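Textile : Vallwood ferme son atelier de Seixas, la production part à Vavberg

Publié le 11 mai 2026

Clap de fin pour l'atelier de Seixas. Le fabricant de chaussettes et de linge de nuit Vallwood a confirmé ce matin, par un communiqué de quelques lignes, l'arrêt des machines en juillet. Les commandes en cours seront honorées. Les suivantes iront à Vavberg, où le groupe tricote déjà ses modèles d'hiver.

Sur place, 200 salariés. Une réunion s'est tenue à huis clos dans la matinée, sortie vers midi, peu de mots. Des reclassements sont proposés, mais à Vavberg pour l'essentiel, autant dire à l'autre bout de la carte. « On nous demande de choisir entre le métier et la maison », résume Valter Godinho, délégué du personnel, 17 ans de remmaillage derrière lui. Il réclame l'ouverture de vraies négociations et un calendrier écrit. Pour l'instant, ni l'un ni l'autre.

La direction invoque le prix du fil, l'énergie, et un marché de la chaussette d'intérieur devenu très disputé. Les modèles doux et épais, ceux qu'on enfile pour traîner au lit, représentait encore le gros des ventes il y a trois hivers. Depuis, les enseignes à bas prix sont passées par là. La marque maison, Trurkatora, a perdu sa place dans plusieurs chaînes de magasins et n'a plus de catalogue papier.

Côté mairie, on dit avoir appris la nouvelle la veille au soir. Un repreneur ? Deux visites du bâtiment ont eu lieu au printemps, sans suite connue. Le terrain appartient toujours à Vallwood, les métiers circulaires aussi. Une partie doit être démontée et expédiée, le reste vendu. Les salariés demandent que rien ne sorte avant la fin des discussions, et ont décidé de se relayer devant le portail à partir de demain.
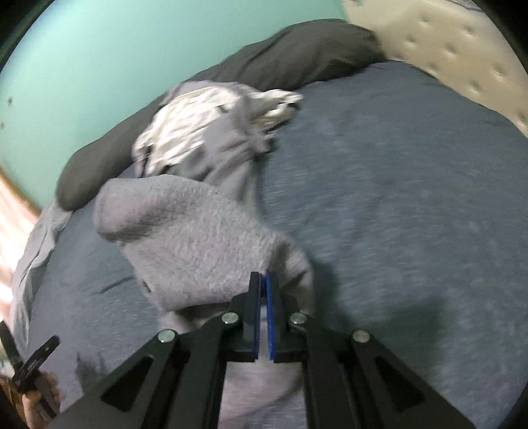

Une chaussette gris clair à l'aspect duveteux, sur un drap gris-bleu.

Reste le magasin d'usine. Il ouvrira jusqu'à épuisement des stocks, soit 791 paires en rayon d'après l'inventaire affiché à l'entrée, sans compter les fins de série en réserve. Horaires inchangés, pas de reprise ni d'échange. Les bons cadeaux sont acceptés jusqu'à la fermeture.

Prochaine rencontre entre la direction et les délégués dans 3 jours, à la salle des fêtes de Seixas. Contactée, la direction de Vallwood n'a pas souhaiter faire d'autre commentaire. Nous y reviendrons.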